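Site visit: Clitex finishing plant, September

The visit covered the wet finishing line and the test rooms at Clitex. Our host was Gijs Van Beek, who runs process engineering. Zlata Melnychuk joined for the lab section. We signed in at 8:30 and were issued shoe covers and ear plugs.

The stenter was running a cotton twill at 200 degrees Celsius on article 1302. Fabric enters on pin chains and passes through 5 heated chambers. Exhaust moisture is read at the third and fifth, and chain speed is corrected from those readings. Van Beek puts the gas saving at roughly a tenth compared with fixed speed. We did not see the meter data.

Weft straightening is done ahead of the first chamber. Bow is held under 2 percent on plain weaves. Twills are harder, and the operators still adjust by hand at every roll change.

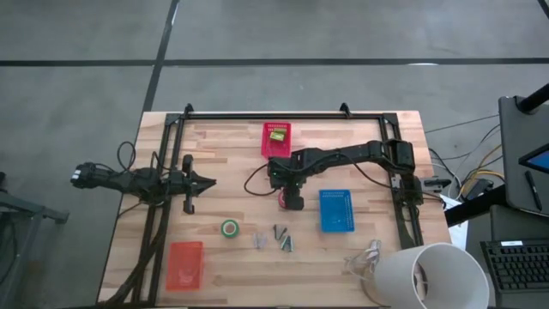

Butcher-block table on the concrete floor, Clitex.

Melnychuk went through the shrinkage method. Samples are conditioned overnight, marked with a template, washed, line dried and measured again. Results go into Parley, the plant's order system, before a lot can be released. Yaroslav Koval asked about retests. A failed lot gets one, cut from the far end of the roll.

The dye kitchen was closed for drain work. Radu Căpraru has the dosing drawings and will pass them to anyone who wants them. Parking is at the north gate; the south gate is for trucks only.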